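I caught Yeshi Tekleab at her bench a bit before lunch, and she kept working while we talked, so half my notes are about where she'd put her screwdriver. She looks after the Cidard, the hand-and-arm kit that Winis rents out by the month, and I wanted to know who's renting it.

"Repair shops, mostly," she said. "We thought it'd be universities! Then a spares firm in Undirstead took one for sorting odd bits and they've kept it for 18 months." 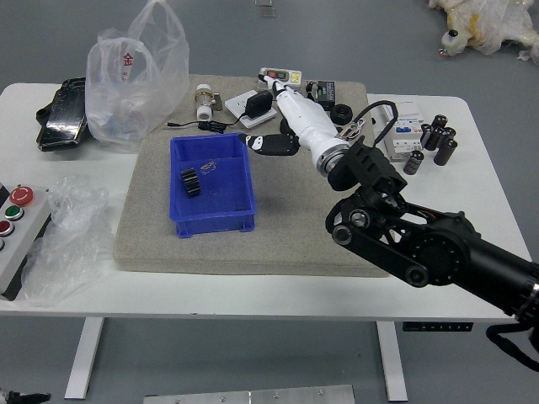

Winis Hire Desk, Park Building

Odd bits are the whole point, apparently. A small black gear in a blue bin is a harder job than it sounds, she told me, and a rubber ring lying flat is worse (she pulled a face at that one). Capacitors she rather likes.

I asked about price. It's £381 a month with the hand fitted, and setting up takes 90 minutes if your table is sturdy. "If it wobbles, ring us first. Please."

Her colleague Bereket Kahsay wandered over at that point to grumble about the fingertips, which wear out quicker than he'd like. Customers get 4 spare sets in the box now, up from two, and he still reckons it should be more. Yeshi thinks he's fussing.

And the next version? A quieter wrist, she hopes, by November, and a shorter manual. I've read the current one and I'm all for that.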